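Bench rules for the arm cell at Cutulberg, revised in May. Short thread, mostly for people setting up their own. 1/5

Rule one: hands stay outside the painted line whenever the arm is live. Reaching over the far edge counts as inside. Roxana Palomino wrote that one and she enforces it. 2/5

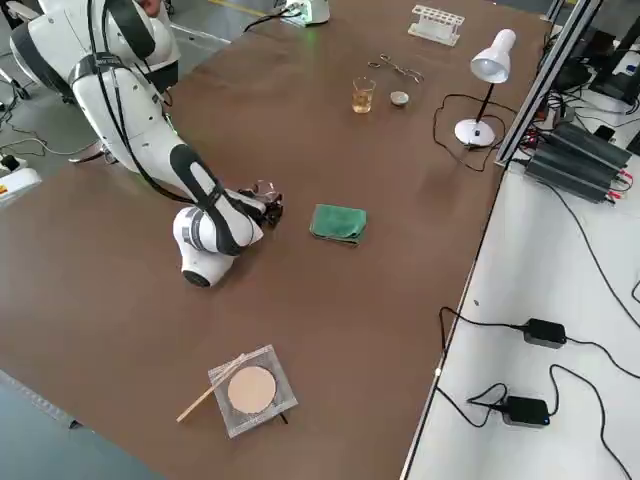

Filed under: Cell safety

Liquids go in small glass only, 200 ml maximum, and never upstream of a power supply. Lamp cords get routed off the tabletop before a run – a looped cord is a snag point for the gripper. 3/5

Speed cap is 5 cm/s within 8 cm of the table. Efraín Nina wants 7. We are still arguing. 4/5

Floor cables: tied or covered before sign-off. Loose ones are a fail, no partial credit. Checklist on request. 5/5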